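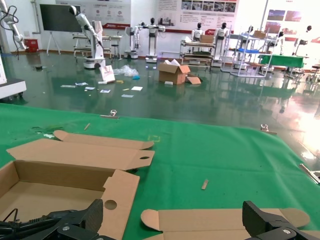 4 September 2025

Edge crush and damp conditioning, Sitolmont board, batch 3876

Carried on from the March work. Question is still whether the recycled-liner board from Sitolmont loses enough stiffness in a humid store to matter for our stacking limit, or whether the failures in the Motano shipment came from the glue line. Dariusz thinks glue. I am not convinced either way yet.

Conditioning. Samples went into the cabinet at 92 percent RH yesterday afternoon, controls stayed on the open rack. Cabinet readout was steady at start and steady this morning. I don't trust the door seal at the lower hinge side, so the trays went on the upper shelf only. Next time tape a strip of indicator paper inside the door and photograph it at both ends of the run.

Cutting. Used the Sikora cutter for all edge crush pieces. Blade was changed before the first cut. Checked squareness against the steel block after every tenth piece and rejected two that had a visible burr on the bottom edge. The old blade was leaving crushed flutes on the exit side, which would explain the low outliers in the March set. Those numbers should be marked as doubtful in the spreadsheet. I have not done this yet.

Orientation. Flutes vertical for every piece, arrow penciled on the liner before cutting. Shanti pointed out that in March the arrows were drawn after cutting, from looking at the edge, and that at least one set was probably turned. Agreed. Pencil first from now on.

Edge crush, controls. Results are tight, tighter than last time. Failure line runs straight across the piece in nearly all cases, at mid height. A few rolled at the lower platen, so I cleaned the platen with alcohol and re-seated the guide blocks. No more rolling after that. Rolled pieces are left out of the average but kept in the raw file with an R.

Edge crush, damp. Lower, as expected. Pieces were tested straight from the cabinet, one at a time, door closed between. The drop is real and well outside the scatter. The curve shape also changes: the controls peak and fall off sharply, the damp pieces round over and keep carrying some load for a while. This matters for the stacking model, which assumes a sharp failure. Need to ask Dariusz how the model treats the part after the peak, if it treats it at all.

Box compression. Set the frame to stop at 3000 N. Preload as in the written method. First control box reached the stop without failing, so that value is a lower bound and nothing more. Raised the stop for the rest. The first box should have been a scrap one. Noted for next time.

Hand holes. The box blanks have them in the end panels and the failures start near the holes more often than I would like. On the damp boxes the crease runs from the upper corner of the hole to the nearest vertical edge. Same direction on both ends. Shanti suggests a run with the holes taped over on the inside to see if it shifts the failure. Tape will add a little stiffness of its own, so we would need a taped set without holes to compare. Sitolmont can supply plain blanks but the lead time is poor.

Glue line. Peeled the manufacturer's joint on two damp boxes. Fiber tear along the full length on one. On the other, a stretch near the top came away clean with shiny adhesive on one face only. Could be starved glue, could be dust on the flap. Kept both, labeled and bagged, in the drawer under the balance. Zundetti did the gluing for this batch and should have a line record. D. Zawadzka to request it.

Problems. Load cell zero drifted a little over lunch. Re-zeroed and repeated the last control, same result within scatter. The printer on the test frame has no paper, so everything is on the stick. Files copied to the shared folder under the batch number.

To do
Mark March edge crush values as doubtful, add note on blade
Moisture content by oven on the offcuts, both sets
Line record from Zundetti
Quote and lead time for plain blanks without hand holes
New seal for the cabinet door
Second damp run, longer hold, same shelf

Offcuts for the oven are in the weighed tins on the left side of the bench. Lids stay on until the oven is at temperature.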